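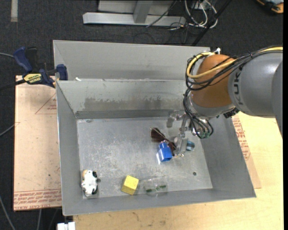
**Urcombe, 26th October.** Pravurari would like to sort out your odds and ends, for a monthly fee.

The Urcombe firm has opened orders for Korkano, a bin-picking service aimed at repair shops, returns counters and anyone else who owns a bin full of things that have no business being in the same bin. Customers supply the robot arm and the clutter. Pravurari supplies the picking software, a gripper fitting, a setup visit and a telephone number that is answered during office hours.

The price is $1,857 a month, with a minimum term long enough that the sales sheet puts it on page two. The setup visit is included. A second setup visit, for customers who move the bin after the first one, is not.

Bin picking is an old trade by robot standards, and most of it has been built around bins full of the same part. A machine that has seen one bracket has more or less seen them all. Pravurari's pitch is that small businesses don't have bins like that. They have a brush, a couple of blocks, a toy animal and a clear plastic container, and they want each one lifted out and put somewhere else without a technician standing by.

"Our customers don't know what's in the bin either," said Sipho Ntuli, who runs product for the firm. "That's usually why they call."

Clear plastic is the part he prefers to talk about less. Against scratched gray metal a transparent container is close to invisible, and cameras struggle with it about as much as people do. The sales sheet lists "transparent items" under supported objects, with a small cross beside it. The cross leads to a note at the foot of the page reading "performance may vary." Ntuli said the note would come off in a later release and declined to say which one.

Zwane, a returns handler on the other side of town, had the service on trial from August. Its operations manager, Ruan Pillay, was asked to keep a log, and did so with what seems to have been real enthusiasm. Over the trial Korkano was given 551 objects to pick. It failed on 34 of them, counting drops, misses and one long pause over a shower cap that Pillay entered under "other."

"It's slow, and it doesn't complain," he said. "I've had staff who were one of those."

Asked whether Zwane would be signing up at full price, Pillay said he was waiting to hear what full price meant. Told the figure, he said he was still waiting.

Several things in the offer are better than they need to be. The setup guide is short and written by someone who has met a customer. It tells the buyer to clamp the bin down before doing anything else, and says so again on the next page for those who skipped it. The software starts without an account. When the gripper can't get hold of something it tries 16 different approaches and then gives up, sending a message that says "Could not pick this one." Earlier versions sent a message that said "Grasp exception," and according to Ntuli this led to a large number of phone calls.

Other things are worse. Cable routing is left entirely to the buyer, and the guide's advice on the subject is one sentence long ("Keep cables tidy"). The object library can be searched by name only, so anyone hoping to find the thing they can't identify will have to identify it first. There is no way to tell the system that an item should be left alone. Zwane got around this by not putting such items in the bin, a workaround Pravurari has since added to its help pages.

Telmo Robles, who fits out workshops around Urcombe and has quoted for two Korkano installs, said the gripper fitting was sound and the paperwork less so. His main gripe is the floor plan in the buyer's pack, which shows the arm, the bin and a generous empty space on all sides.

"I've never been in that room," Robles said. "I'd like to work in it."

Pravurari says smaller floor plans are being drawn.

The company is also taking names for a version that sorts as well as picks. At present Korkano lifts an item out of the bin and sets it down in a place the customer has chosen, and every item goes to the same place. In practice this moves the mess a short distance. Vusumuzi Dlamini, who wrote most of the picking code, agreed with that summary and asked that it be noted the mess arrives in single layers, with space between the pieces. He said sorting works in the lab for brushes and blocks. Toy animals are proving harder, chiefly over the question of what counts as one.

Orders placed before the end of the year come with a spare set of finger plates. The plates are a wear part, and the guide gives a full page to changing them, with a drawing of the screws at actual size.

Jacobus Khumalo, the firm's founder, will show the service to local businesses at the Pravurari office next month. Visitors are invited to bring an object of their own for the arm to try, up to the size of a shoe. Liquids, food and anything alive are ruled out. Glass is allowed, according to the invitation, at the owner's risk.

Places can be booked through the front desk. Coffee is provided, and is poured by hand.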